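Pleron Working Group
Minutes of the October software meeting

Present: Tamer Fakhoury (chair), the Olholm perception team, the Folmont controls team, one member for Chamoun by phone
Minutes taken by: Olholm
Meeting opened at 9:30 a.m.

1. Minutes of the previous meeting

Approved with one correction. Item 4 should have said that the planner timeout is set per segment of a motion, not per task. Tamer will fix the copy on the shared drive.

2. Perception

Olholm reported on the container detector. The model was retrained on 3000 labeled frames, with wrist views and fixed views mixed. Basket outlines are now stable when the rim runs out of view, which was the main complaint in the last round. Clear and tinted tape is still the hard case. The outline of a roll tends to shrink when there is a bright highlight on its side, and the estimated center then shifts toward the darker half.
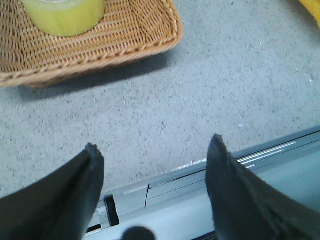
Folmont asked whether the shift matters for picking, given that the grasp planner already allows some slack in the width of the roll. Olholm said it matters when the roll is close to a basket wall, where a small error puts a finger into the weave. Of the frames in the hand-checked set, 176 had a roll center outside tolerance. Most of those were wrist views.

Tamer asked that the detector report a confidence value for the center separately from the one for the object class. At present the planner sees one number and cannot tell the two apart. Agreed.

There was a short discussion of reflections on polished stone. The fixed-view model sometimes returns a second, lower detection under an object. Olholm has a filter that drops any detection lying below the counter plane. It depends on the plane estimate being current, so the estimate will be refreshed at the start of each task instead of once at startup.

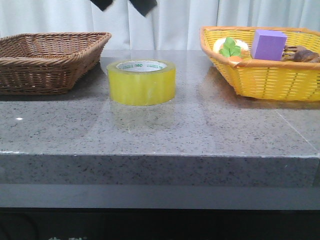

3. Planning

Folmont presented the new approach planner. It generates 5 candidate approaches for each object and ranks them by clearance, then by path length. The ranking used to be the other way around. Chamoun asked about the added planning time. Folmont said the clearance check is run on a simplified model of each container and the delay is acceptable on the present computer. Chamoun would like to see it measured on the smaller one before agreeing to make it the default.

The task file format was discussed at length. A target is currently named by the object alone, so "tape" is ambiguous as soon as there is more than one possible place for it. The proposal is to name both the object and its container, for instance tape in brown basket, carrot in yellow basket. Olholm supported this. Folmont was concerned about old task files, which would no longer load. It was agreed to accept both forms until the next release and to log a warning for the old one.

The planner will also check the container contents again after every place command. If the object list does not match the expected one, the task stops and waits for the operator. There will be no automatic retry for now.
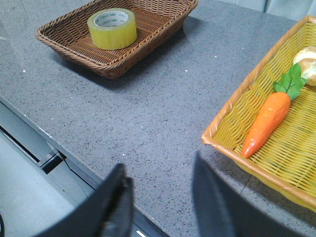

4. Control

Folmont has moved the gripper commands into the same queue as the arm commands. Before this, an open or close command could be sent while the arm was still finishing its last motion. The queue keeps them in order, and each command returns a result code when it completes.

Two points remain open:

The finger position reading is not logged at the same rate as the joint positions, so the two have to be lined up by hand afterward. Folmont will log both against one clock.

The retreat motion after a release goes straight up by a fixed distance. Chamoun pointed out that the distance was chosen for a shallow container and should come from the container model. Agreed. The fixed value stays in as a minimum.
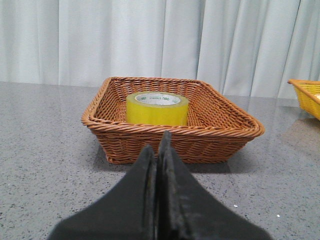 Photo: Pleron Working Group

Tamer raised the question of the closed-finger state. The collision model has one shape for the gripper, with the fingers fully open, and the planner uses it all the time. This is safe but rules out some paths past a basket rim that would be fine with the fingers together. Folmont will add a second shape and switch between them on the measured finger position, not on the last command sent.

5. Tooling

The replay viewer now shows the wrist view and the fixed view side by side on a common time line. Olholm asked for a way to jump to the next result code. Folmont asked for the detector output to be drawn on both views. Tamer will do the first. The second is put off until the confidence values have been split.

Chamoun reported that the install script fails if the settings folder already exists. A corrected script will be sent out.

6. Actions

Olholm: separate center confidence; refresh the counter plane at task start.
Folmont: timing of the approach planner on the smaller computer; single clock for logs; second gripper shape.
Chamoun: corrected install script.
Tamer: correct the previous minutes; jump to result code in the viewer; write up the new target naming.

7. Next meeting

Same time next month, at Folmont. The meeting closed at 11:10 a.m.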